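**Ticket 561: Label printer skips every other label after roll change**

Status: resolved, monitoring
Site: Riddale store, back counter
Device: Standeck thermal label printer, USB, shared from the counter PC
Opened: Wednesday, 9:40 a.m.

**Reported problem**

Printer feeds one blank label after each printed label. On jobs longer than a few labels the text also creeps upward until the top line prints across the gap. Started after the roll was changed. Price labels and bin labels are both affected. Store is re-sorting the mixed donation stock this week and needs bin labels in volume, so priority was raised from low to normal.

**Initial checks**

- Power cycle: no change.
- USB cable reseated at both ends: no change.
- Self-test page (hold feed button during power-on): prints, but the test pattern runs over two labels.
- Print head wiped with an alcohol pad, left to dry, retested: no change. Print density was fine before and after.

The self-test runs without the PC, so a bad result there takes the driver and the label software off the list. Remaining suspects were the gap sensor, the media, and the stored calibration.

**Media**

Old roll core was still in the trash. Part number on the core is the Kerbridge 2-inch die-cut. New roll is from Chaudhary, same width, same nominal length. Gap between labels measures slightly narrower on the new stock and the backing is a darker tan. The sensor reads light through the backing, so a darker backing lowers the contrast between label and gap.

Ran automatic calibration (Settings > Media > Calibrate). Printer fed 4 labels, stopped, and reported success. Next job had the same fault. Repeated with the lid held down firmly, same result.

Checked sensor position. The movable sensor had been slid to the far left, under the edge of the backing. Likely bumped during the roll change. Moved it back to the center mark and calibrated again. Fed 7 labels this time before stopping. Single labels now print correctly with no blank after them.

**Second fault: drift on long jobs**

Blank labels gone, but a batch of bin labels still crept upward. By label 11 the top line was touching the gap. Drift was even, the same small step each time, which is not how a dirty roller behaves. A slipping roller gives uneven steps.

Asked the store to export the template and send the item record for one bin so that the same job could be run from here. They sent the record for the mixed toys and household bin.
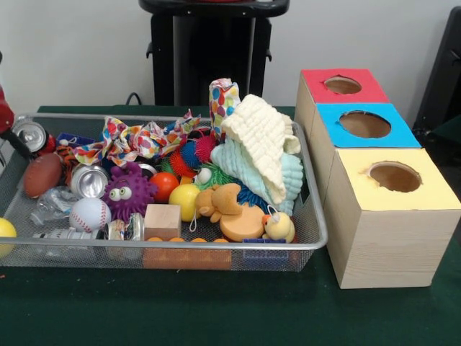

Mesh tray, mixed toys and household objects.

Record opened without errors. Item name is long and wraps to a second line on the label, but the text box has room for it, and shortening the name made no difference to the drift. Ruled out the record.

Opened the template. Page height was set to the label height plus the gap of the Kerbridge stock. The driver on the counter PC was also set to "Continuous" in place of "Label with gaps," so the printer was advancing by page height and ignoring the sensor. With the old stock the two numbers matched and the setting did no harm. With the narrower gap, each label fell behind by the difference.

**Fix applied**

1. Driver media type changed to "Label with gaps."
2. Template page height changed to label height only.
3. Gap value in the driver set to the measured value for the Chaudhary roll.
4. Calibration repeated and saved to the printer.
5. Test batch printed from the counter PC. No drift, no blanks.

The second PC in the office has its own copy of the driver and was still on "Continuous." Changed there too. Test label from that PC is fine.

**Notes for next roll change**

Sensor goes on the center mark. Close the lid until both sides click. Calibrate after any change of brand, even if the width is the same. Do not edit the page height in the template to correct drift; check the driver media type first.

**Follow-up**

Store reports one blank label at first print after power-on. Expected: "Feed on power-up" is enabled. Offered to turn it off, store prefers to leave it. Template copy saved to the shared folder under the Riddale name, old version renamed and kept.

Ticket stays open until the current roll is used up, then close if no further reports.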